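**Brumamia adds robotic bagging to grocery order packing at its Hillosberg site**

HILLOSBERG, December 2, 2020 – Grocery fulfillment company Brumamia has put robotic bagging stations into regular use at its Hillosberg packing hall. The 7 stations were supplied by Wisisano and handle shelf-stable and small packaged goods for home delivery orders. Fresh produce, eggs and frozen items are still packed by hand.

The Hillosberg site stocks 4000 products. Of these, 649 are currently approved for robotic handling. Each product is tested for grip force, placement angle and position in the bag before it is released to the stations. Products that fail the test stay on the manual line and are reviewed again when packaging or gripper settings change.

Orders are sorted by weight class before they reach a station. Jars and other heavy containers are placed first, followed by cartons, dry goods and pouches. The standard bag is the paper carrier with twisted handles that Brumamia already uses, so no change to customer packaging was required.

"Paper bags were the hard part of the specification," said Eetu Suominen, application engineer at Wisisano. "The opening does not hold a fixed shape, and the handles can fall across it. Gripper approach is calculated again for every item."

**Changes to job duties**

Packers assigned to the stations now work as station operators. One operator supervises two stations, clears stops, checks the finished bag against the order list and closes it. Operators also decide when an order should be moved to the manual line. The seventh station is used for product testing and training.

Operator training takes 12 hours and covers safe access, restart procedures and fault reporting. No positions were eliminated with the changeover, and pay grades for operators were agreed with employee representatives in November.

"My shift used to be lifting and reaching," said Shanthi Sikder, station operator. "Now most of it is checking and fixing. The first weeks had a lot of stops on soft pouches, and we wrote every one of them down."

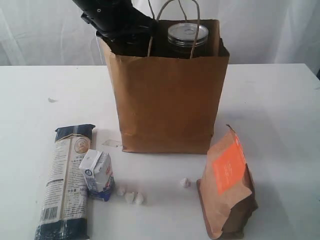
*Robotic gripper at a paper carrier bag, with a jar in the bag and packaged groceries on the table.*

Stop reports are reviewed at shift change and sent to Wisisano weekly. Reports on flexible packaging have so far led to two revisions of the gripper settings.

The next group of products to be tested includes baking goods and canned fish. Brumamia has made no decision on robotic bagging at other sites.

**Press contact**
Habibur Bepari, Communications, Brumamia, Hillosberg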